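A few posts on how we've been collecting demonstrations for the bathroom tasks on Nekbridge. Several people asked after the last update and it's easier to put it all in one place.

1/ Nekbridge is our simulated two-armed robot. We're teaching it household jobs by driving it ourselves, recording what we do, and training on the recordings. No real robot is used at this stage. Everything happens in the renderer.

2/ The current set has 1015 recordings. Of those, 216 are set in bathrooms. The rest are kitchens and hallways, which were quicker to do and which I'll cover another time.

3/ One recording is one attempt at one job, start to finish. We save the joint positions, the gripper opening, what the operator sent, and the picture from every camera on the robot. All of it carries the same clock. We had a fault in March where the wrist pictures were four steps behind the arm. Those recordings had to go.

4/ We use three views. There's one from above the body, looking ahead, and one on each wrist, looking out past the fingers. The body view tells you where you are in the room. The wrist views are for the last few centimetres.

5/ The narrow bathroom is the one people find hardest to drive. There isn't much width for two arms, and the walls come in close on both sides. You end up raising both arms early and keeping them up. 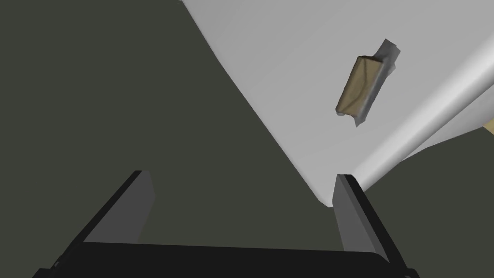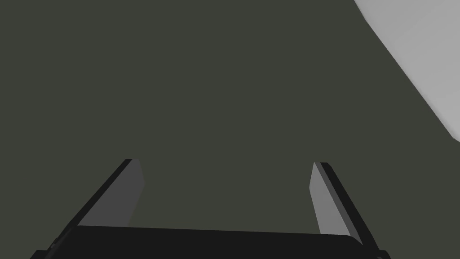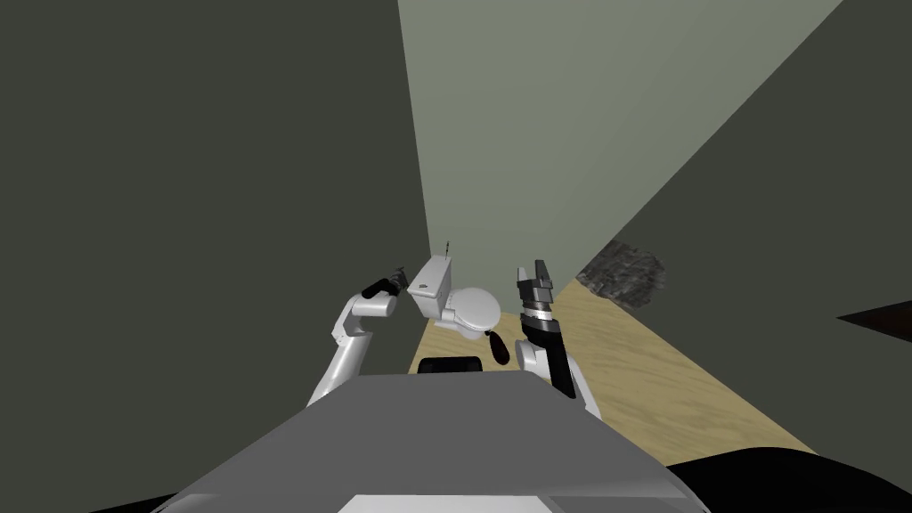
Narrow bathroom. First two are gripper views, last one is from above the body.

6/ A lot of wrist pictures are like the second one: open fingers and a great deal of plain dark surface. We keep them. I tried cutting out stretches where a wrist camera had little in it, and the trained model got worse at moving between places. It had only been shown the interesting parts.

7/ The first one has more to go on, with a small wrapped item lying on a white surface and the fingers open and clear of it. We want plenty of recordings with moments like that, before contact, from different angles. If the examples all come in along one line, the model only learns that line.

8/ How we vary things. The room layout is drawn fresh for each batch. Small items are placed at random on whatever surface the job allows, and turned at random. The robot's starting spot moves by up to a hand's width. Lighting changes between batches and stays the same within one.

9/ What we don't vary yet: the robot itself, the camera positions, and how slippery things are. The last of those will matter most when we move to hardware. I'd sooner get the rest right first.

10/ Operators work in blocks of 45 minutes with a break after. People get sloppy towards the end of a long block and you can see it in the recordings: shorter pauses, more bumps, fingers closing early. I plotted it and then changed the rota.

11/ Failed attempts are kept and labelled as failed. They don't go into the main training set. We use them for a separate check that tries to guess, part of the way through, whether an attempt is going wrong. It's a rough tool so far and it raises the alarm too often in small rooms.

12/ Labelling is done by hand after each block. The label says which arm did the work, what was picked up if anything, and whether the job was finished. There's also a free text box. The free text box is the most useful field and the worst filled in.

13/ On numbers: with 100 bathroom recordings the model would reach for items but often stop short. With 143 it mostly closed on them. I haven't finished testing on the full 216, so please don't ask me for a graph yet.

14/ Someone asked about storage. Pictures take up nearly all of it. We write the wrist views smaller than the body view, and I couldn't find any difference in the trained model from doing so. Your case may differ, particularly if your items are very thin or see-through.

15/ Next job is two-handed work in the same room, one arm steadying and the other lifting. The controls need changing first. At present both arms can be driven together but the operator has to switch over to open or close each gripper, and it's slow.

16/ The label format and the layout settings will go up once I've tidied the names. Some fields are still called things like "flag2". Replies are open if you want a field explained before then.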